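I'd been meaning to chat with the woman behind Momlow for ages, mostly because I've bought from her three times and each parcel turned up before I'd remembered ordering it. She runs the shop from a converted dairy outside Fliltport, sells fabric remnants and sewing bits online, and does nearly all the packing herself. I drove out in March with a list of questions about returns, which I know sounds dull, but bear with me!

Returns are where small online shops get hurt. I ran one for years (kids' hats, don't ask) and it was the part that kept me up at night. So I started there, before she'd even put the kettle on.

"We give people 30 days from delivery," she said. "It used to be from the day they ordered, and that was a rotten way to do it. Somebody in a remote town could lose a third of their time while the parcel sat in a depot. I got an email from a lady who'd had hers for two days and was already running out, and I changed it that afternoon."

I asked if more things came back once she'd changed it. She laughed and went off to find her notebook, a proper paper one with a rubber band holding it shut.

"Last year we sent out 2,563 orders. I can tell you we had 11 come back in the worst month, and that was the month I listed a teal as a navy. My fault entirely. I paid the postage on every one of those."

Who pays return postage is the argument I've had with every shop owner I know. Her rule is that if she stuffed up, she pays, and if you've changed your mind, you pay. She used to offer free returns on everything and gave it away after one winter.

"I was paying for people to have a look," she said. "Which is fair enough, they can't feel the cloth through a screen. But the postage on a heavy denim can be more than I make on it. So now I'll send you a swatch for the price of a stamp, and you can have a feel of it at your own kitchen table."

The swatches were the bit I got really excited about. She cuts them from the end of each bolt, writes the colour and the batch on the back, and pops them in a plain envelope. No tracking, no padding. She's posted 1,293 of them, and she reckons the people who order a swatch first hardly ever send the fabric back. I wish I'd thought of something like that for the hats, though I suppose you can't post someone a bit of hat.

We had our tea standing up, as there were orders to get out for the afternoon pickup. I offered to help and was given the tape gun, then had it politely taken off me again.

She switched over to Ustari for her order system a while back, after doing it all by spreadsheet, and I wanted to know how that went, as I'm forever being asked about it. "The first fortnight was awful," she said. "It kept adding the postage twice on anything with a zip in it. I still don't know why zips. I rang them, they were lovely, and it got sorted, but I had to write to a lot of people and refund four dollars here and six dollars there."

Would she go back to the spreadsheet? "No way. I can print a label now without typing an address, and I'm a terrible typist. I once sent a parcel to a street number that would've been in the harbour."

Cut fabric is the tricky one. Most shops won't take it back at all, and I'd assumed she was the same. She does take it, as long as it hasn't been washed and it's a metre or more in one piece. Anything shorter she'll look at case by case, and sometimes she just tells the customer to keep it and refunds half.

"I'd sooner lose a few dollars than have a scrap going back and forth across the country," she said. "It ends up in the remnant bundles either way. People love the bundles. I can't make them up fast enough."

Exchanges she handles a bit differently to anyone else I've talked to. She doesn't wait for the first item to come back before posting the second. I said that sounded risky and she shrugged. She's been caught out, but not often, and she'd worked out that the waiting was what made people cross.

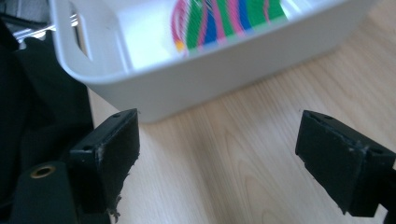 I asked what she'd say to someone writing their first returns page, and she told me to read it out loud to a friend who doesn't sew. Hers used to have the word "merchandise" in it five times. Now it says "your fabric", and it fits on a phone without scrolling (I checked in the car). She's thinking of taking on overseas orders next, starting with Yao, where she already has a few customers using forwarding addresses, but she wants to get the customs forms straight first. I've asked her to ring me once she has, as I've got plenty of questions about those too.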